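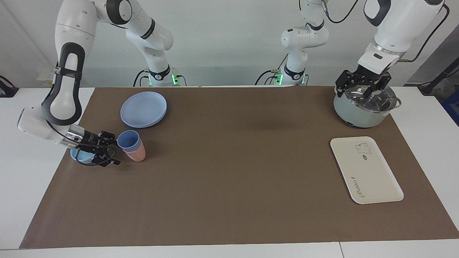
Ultow Ballot Box, Transparent, 85 Liter

Manufacturer: Grukier
Category: Polling station equipment / Ballot boxes
Availability: Made to order. Stock held for by-elections and replacement units.

Overview

The Ultow is a nesting ballot box for national and local elections where the law requires the contents to stay visible throughout voting. The body is molded in one piece from clear polypropylene and has no side seams. The lid locks to the body at four points, one on each side, and each point takes a numbered seal. A fifth seal closes the slot cover at the end of voting.

The box is intended for paper ballots folded once or twice. It is not suitable for ballots that must go in flat, such as those read by a scanner at the polling station. For those, see the Ultow Flat.

Specifications

Nominal capacity: 85 liters
Top of body, outside: 403 x 328 mm
Height with lid fitted: 740 mm
Body: clear polypropylene, UV stabilized
Lid: opaque polypropylene, white as standard
Slot: 200 x 12 mm, with sliding cover
Seal points: four on the lid, one on the slot cover
Handles: two, molded into the short sides
Marking: serial number molded into body and lid

Lid and slot

The lid is fitted by lowering it squarely onto the rim and pressing down at the corners until the tabs pass through the side brackets. A seal can be threaded only when the tab is fully through, so a lid that is not properly seated cannot be sealed. The presiding officer should check all sides before recording seal numbers.

The slot cover slides in a channel under the top surface of the lid. During voting it is left open. It may be closed and held without a seal if voting is suspended for a short time, but most electoral rules call for a seal whenever the box is moved or left — the rules in force at the polling station take priority over this page.

Seals

The box accepts any pull-tight seal with a strap up to 3 mm wide. Peko numbered seals are recommended and are sold in packs of 200 in red, blue, green and yellow. Numbers run in sequence within a pack. Split sequences and barcoded seals are available on larger orders.

Seals are not included with the box. One set of five covers a single closing. Allow a second set for each box that will be opened and closed again before the count, and spares for seals damaged during fitting.
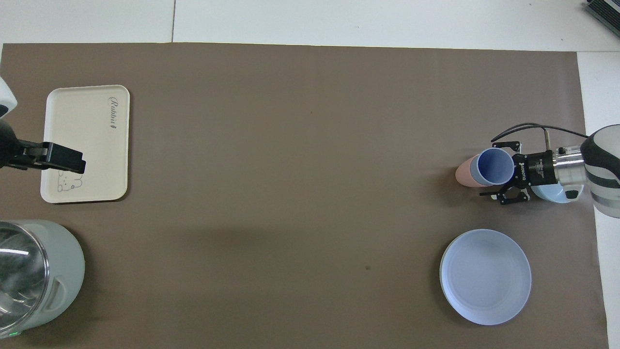 Storage and transport

Empty bodies nest inside one another with the lids removed. Lids stack separately and should be kept with the bodies carrying the same serial number. Lids are interchangeable mechanically, but a mismatch between body and lid serials will usually be queried by party agents and observers at opening.

Filled boxes should be carried by two people and kept upright. Do not stack filled boxes. Store out of direct sunlight between elections. Wash with mild soap and water; solvents and alcohol wipes will cloud the plastic. A body that has become cloudy or scratched to the point that ballots cannot be seen from one arm's length should be withdrawn from use.

Printing and color

Lids can be supplied in other colors where several contests are held together, for example one color for the presidential ballot and another for the parliamentary ballot. Lid color should match the ballot paper border where possible. A commission emblem or contest name can be printed on the lid and on one long side. Printing on more than one side is not offered, as it reduces the view of the contents.

Artwork is accepted as a vector file. A printed sample lid is sent for approval before the production run starts.

Order codes

UL-85-W: box with white lid
UL-85-C: box with colored lid, state color when ordering
UL-LID: replacement lid, serial number molded to order
UL-SC: replacement slot cover
PK-200: Peko numbered seals, pack of 200
UL-328: fabric carry sleeve

The UL-328 sleeve fits both the standard box and the older Ultow body with square handles. It covers the sides completely and must be removed before voting begins.

Ordering

Orders and tender inquiries are handled by Nasrallah, the regional distributor. Tender documents, material certificates and drop test reports can be requested from Leen Chidiac. Polling staff training sheets, including the sealing record form, are available from Rawan Zoubi in English, French and Arabic.

Orders for printed lids for a November election should be confirmed by the end of May. Unprinted boxes need less time — contact the distributor for the current lead time.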